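From: Romain Pruvost
To: cell-practice list
Date: Saturday, September 13, 2025
Subject: Re: [cell-practice] draft 3, section 4 (tool contact with marking surfaces)

Jaruwan Petchrat wrote:
> I have read draft 3 twice and I am still stuck on section 4. As
> written, 4.2 says "the workpiece shall be restrained." Restrained
> against what? At Arancibia we have a vise on one bench and two strips
> of tape on another, and both sites will tell you they comply.
>
> Also, 4.5 treats the pen as part of the gripper. I don't think it is.
> It is a consumable with a cap, and the cap has to go somewhere. We had
> a stop last December that came down to a cap under a wrist. I would
> like a line on this.
>
> Last, why is there a separate limit for two arms over one board? If
> each arm passes on its own, I don't see what the pair adds.
>
> Jaruwan

Jaruwan, thanks. I'll take these in order, and then the one from Kultetti that came in off list.

On 4.2, agreed, the wording is too loose to audit. My proposed replacement:

4.2 The marking surface shall be held so that a lateral force equal to the programmed contact limit, applied at any corner, does not move it by more than the value in Table 3. The method of holding is left to the site. Clips, clamps and tape are all acceptable if the test is passed and the result is recorded.

Table 3 currently has one value for boards and one for paper. I would keep both. Avix asked for a third row covering glass, and I said no for this revision, as we have no test data for it.

Please note that the clause says nothing about squareness. Draft 2 required the board edge to be parallel to the front rail, and 13 of the 22 comments we got on that draft were complaints about it. The reason for the old rule was that people were teaching points by eye against the rail. If the board frame is registered before the first stroke, the angle is free. A rotated board is fine under draft 3, and I'd like at least one figure to show that, so that inspectors stop writing it up. My candidate for Figure 7:

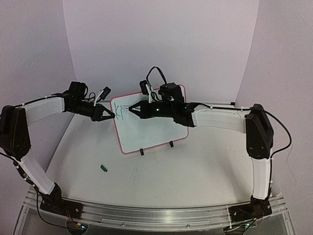
Figure 7 (proposed). Two-arm marking cell, board at an angle to the front rail, both grippers over the board area.

It also answers your third question to some degree. The single-arm limit in 4.7 assumes that the free side of the board is clear and that the only thing that can come into the tool path is the board itself. With two arms facing inward over a small board, the tips can be very close while each controller reports a normal state. Each arm passes on its own and the pair can still collide. What the pair adds is:

4.8 Where two arms can reach the same marking surface, the site shall define a shared zone. Only one arm may have permission to move inside the shared zone at a time, unless the two are run from one planner that checks both paths. The second arm may hold position inside the zone if its pose is known to the first.

The last sentence is new. Without it, sites would have to retract the idle arm fully between strokes. Amen ran a set of 52 short words both ways and reported that the full retract was where most of the cycle time went. I don't want a safety clause that people switch off by Tuesday.

On cables, I have left 5.1 alone. It asks for ties along the forearm and a service loop at the elbow that does not enter the shared zone in any taught pose. Somebody will ask for a minimum bend radius. Use the cable maker's value. 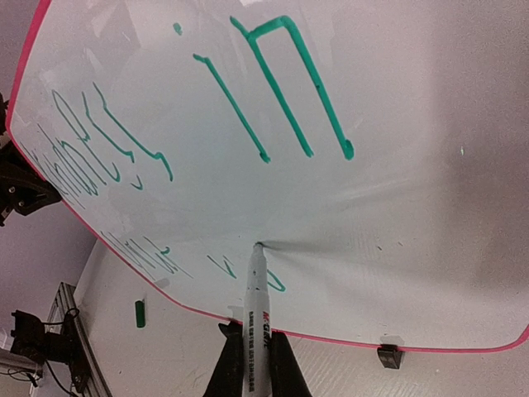 Now 4.5, where I think you are right and the draft is wrong. A pen held between two fingers has its own tip offset, its own wear and its own way of slipping, and none of these are known to the gripper. I would move it to a new clause on held tools. The tip offset is to be measured after each grasp, and the grasp is to be on the barrel, clear of the neck, as with the white marker in the wrist view, where both fingers are well back from the tip. That view is also the one I would name as the check view, as the tip and its shadow are both in it, and the gap between the two is a usable height cue before contact. As for the cap, in the same view it is on the table just off the sloping left edge of the board, which is common practice and also what you are worried about. Proposed text:

4.5.3 Caps, spare pens and erasers shall have a marked place outside the swept volume of both wrists. An item found on the work surface outside its marked place shall be treated as a foreign object under 6.2.

Is 6.2 too strong for a cap? It means a stop and a hand clear. I could live with a warning if the item is lower than the minimum wrist clearance – comments please.

Kultetti's point was about residue. They want a limit on ink left on the table surface around the board. I see the case for vision, as stray marks can be picked up by an edge detector, but I would put it in the informative annex. A clean-down interval of 1,000 strokes was suggested. I have no basis for that number and have left it in square brackets.

Still open for the next call:

Table 3, whether the paper row needs a humidity note
4.8, definition of "pose is known" when the second arm is powered but idle
4.5.3, stop or warning
Annex B, bracketed interval

Jaruwan, if you can send the stop report from December with the site details removed, I'll attach it to the 4.5.3 rationale. Text changes to me in plain text, one clause per message. I can't merge the marked-up PDFs.

Romain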